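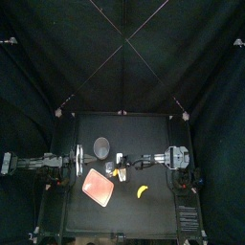 A **serving tray** is a shallow, flat-bottomed carrier with a raised rim, used to move food, cups and utensils between a kitchen and a table. Most household trays are rectangular with rounded corners, which are easier to wipe clean than square ones.

## Materials

Trays are made from wood, metal, melamine and other plastics. Plastic trays are light and stack well, but many warp in a hot oven or near a burner.

## Use

When a tray is loaded, heavy items go in the middle and cups stand upright beside them. Loose utensils are often kept together in a small box or bag. Fruit such as bananas can be laid directly on the surface.

## Care

Most plastic trays are washed by hand in warm water with dish soap. Wooden trays should not be left to soak.

## See also

- Cup
- Place setting
- Tableware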